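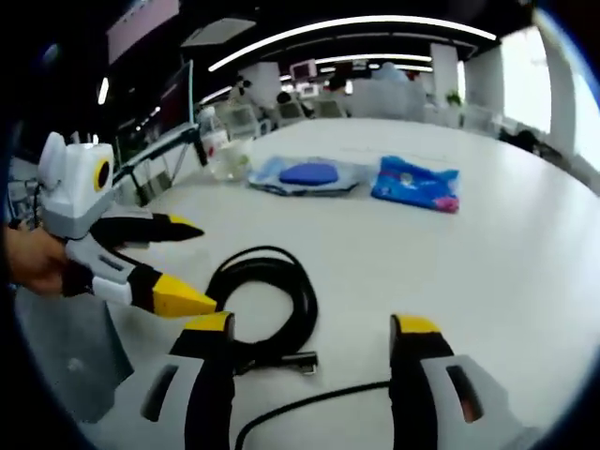
Figure 3. Cable task, bimanual setup. The cable lies coiled on the table between the open fingers of one gripper; the second gripper is held in the operator's hand at left.

4.2 Cables and other soft items

Rigid objects gave us little trouble. Once a policy had learned to pick up a bottle from one part of the table, it usually managed the rest of the table too. Soft items were harder, and cables were the hardest of them. Coiling a cable and putting it away takes a person a few seconds and little thought. For the arms it was the slowest chore in the Plirkow set and the one that failed most often.

We trained on 2000 demonstrations recorded with hand-held grippers, one in each hand. Most were recorded by two operators (V.E. and S.Mt.), who agreed on a common way of starting each coil after the October pilot. Before that, each had used a different grip, and the policy trained on the pilot data tended to switch between the two partway through a loop.

The trained policy was then run 213 times on the Lullgate arms. A trial counted as a success if the cable ended in a single coil with both ends free and nothing else on the table had been moved out of reach. By this measure 66 trials succeeded. The failed trials were sorted by hand by A. Gouveia, who did not take part in the recording.

The most common failure was a lost end. The fingers closed beside the plug, lifted nothing, and the policy went on as if it held the cable. A coil with a short free end, as in Figure 3, leaves little room for the fingers to close without also catching a loop. A second group of failures came from cables crossing. When another thin cable ran under or close to the coil, the arm often picked up both, and in 6 trials it pulled the second cable off the table.

Clutter away from the cable mattered less than we expected. Sponges, cloths and packages were left on the table in many recordings, and removing them for the test runs did not change the results in any clear way.

Salgado and Magalhães have argued that a chore should be called solved only when it can be left to run without a person nearby. Cable coiling does not meet that standard here. Wiping and bottle sorting, covered in Section 4.3, come closer, though both still needed a person to reset the table between trials.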